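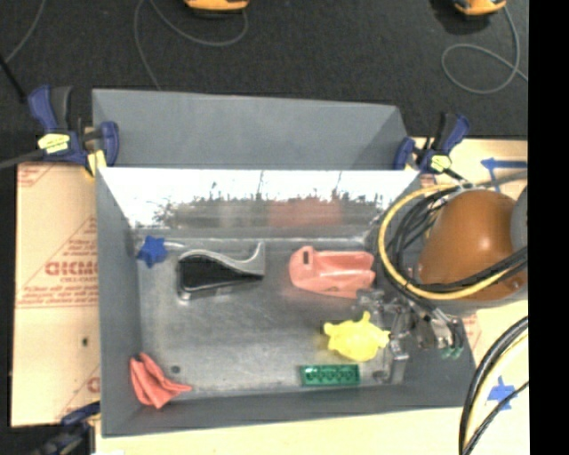

Bin setup with mixed objects, arm at the right-hand wall.

Bin picking without labels — results thread
Reading time: 2 min
Print | E-mail this page

brivel_user
We ran the Lastar grasp method on the bin for 600 attempts in February. Camera stays fixed, no object models, and the network only learns from whether the gripper closed on something. Failure rate over the last 30 attempts was 20 percent. Cloth was the easiest item.

mistis
What counts as a failure? If the fingers close on two things at once, do you score that as a pick?

brivel_user
Yes, a double counts as a pick. We log it separately.

torquewrench
Then I don't buy the 20 percent. And 30 attempts is a tiny window. Run the last 200 and post that.

brivel_user
Fair on the window. Doubles were rare though, mostly the cloth dragging something with it.

caceres_lab
We tried the same thing in Cáceres and the shiny back wall killed us. Depth drops out wherever there is glare. Did you mask it?

brivel_user
No mask. The policy takes color only. It still reached for a reflection 27 times, nearly all early on.

torquewrench
So paint the bin.

mistis
Disagree, most real bins are bare metal. I'd leave it and report both numbers.

Comments (3)

gearhead_tx: Is the Lastar code public?

pjk: Would like to see this with clear packaging.

mistis: Same question as above about the code.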